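Simum cursor theme: frequently asked questions

Which desktops does it work on?
Xfce, MATE, Cinnamon and GNOME. KDE Plasma works too, but the preview in System Settings may show the old pointer until you log out.

How do I install it?
Unpack the archive into the .icons folder in your home directory. Create the folder if it isn't there. Then pick Simum in your mouse or appearance settings.
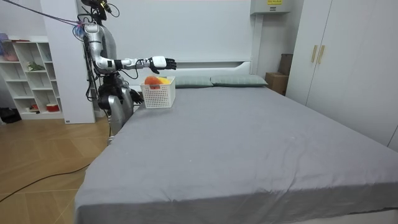

What sizes are included?
The regular package has 3 sizes. The large package, Simum Big, adds one at 60 pixels for high-resolution screens.

The pointer changes back over some windows. Why?
Those programs read the system default. Open index.theme in .icons/default and set the Inherits line to Simum. Log out and back in. Flatpak programs also need read access to the .icons folder.

Is there a dark version?
Yes, Simum Night. It comes in the same archive.
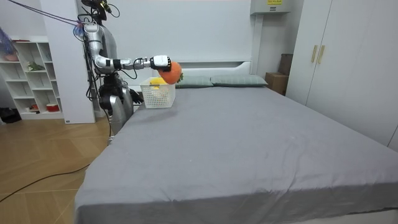 Can I use it with the Jisar icon set?
Yes. Cursors and icons are set separately, so neither one changes the other.

How do I remove it?
Switch to another cursor theme first, then delete the Simum folders.

Who makes it?
Violeta Leiva draws the cursors. Svenja Baumgart does the packaging and the build script.

Last updated 7 Dec 2022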